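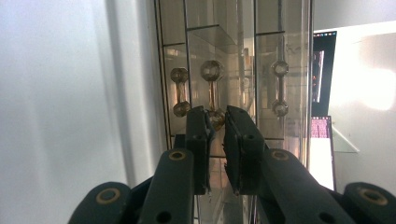

*Two dark fingers, three little dumbbells in a see-through case. Careful!*

# Can a robot do your chores yet?

Short answer — some of them. Sort of. Slowly.

Say you want one small thing off a shelf. You reach in, grab it, done. You didn't even think. Now try it with two stiff fingers and no thumb. And the case is clear, so there are shiny reflections all over the place. Which dumbbell is the real one and which is just a reflection? Your brain sorts that out in a blink. A robot has to learn it.

Clear things are super hard for robots. Glass, plastic boxes, windows. Lots of robots look at the world with cameras, and a camera can look right thru a clear wall and miss it. Bonk.

## So how do they learn?

By practice, same as you with a bike. One way is for a person to hold a gripper and do the job by hand, over and over, while a camera watches. Pick up the cup. Put down the cup. Again. A computer then studies all those tries and looks for what the good ones have in common.

How many tries? For one job, putting a spoon in a drawer, the team at Otico used 2,239. You probly needed five. 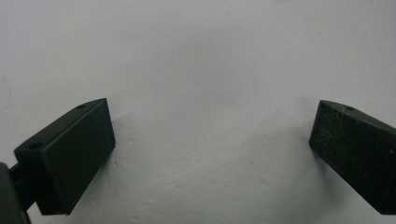
**Skarnthorpe, August**

Olaia Toledo teaches robots to tidy up. We asked her the big one: when will a robot clean my room?

"Your whole room? Not soon. One sock at a time, on a good day, yes."

Why socks? They're floppy. A block stays the same shape when you squeeze it. A sock doesn't. It can be flat, rolled, inside out, half under the bed. Every time you drop it you get a new sock shape, and the robot has to figure out where to grab.

Her team gave one robot 966 goes at picking up a sock. It got 415 of them. Less than half! But the year before it hardly got any, so she was happy.

## What about stores?

Shops are a bit easier. Shelves stay put. Boxes are mostly box shaped. At the Laseck store a robot rolls down the aisles at night and checks what's run out. It doesn't fill the shelves though — people still do that. Hugo Aguirre works the early shift there.

"It tells me we're low on beans," he says. "Then I go get the beans." 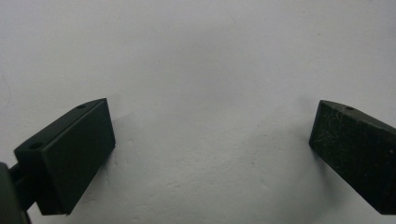

Beans are one thing. Eggs are another. Squeeze too soft and the egg slips. Squeeze too hard and, well, breakfast. Your skin feels the tiny slip before the egg falls and you grip tighter without trying. Some robot fingers have sensors for that now. Plenty don't.

## Chore check

- **Vacuuming a floor:** yes, pretty well. Watch out for cords
- **Mowing grass:** yes, if the yard is simple
- **Folding a towel:** yes, but you could fold ten while you wait
- **Loading the dishwasher:** sometimes
- **Making a bed:** not realy
- **Feeding the cat:** a timer and a bowl can do it. Is that a robot? Argue about it at dinner

## Try it yourself

Get two wooden spoons, one in each hand. Those are your fingers now. Pick up an eraser. Then a coin, lying flat. Then a sock. Ask a friend to time you, then do each one ten more times and see if you got faster.

Want it harder? Close one eye.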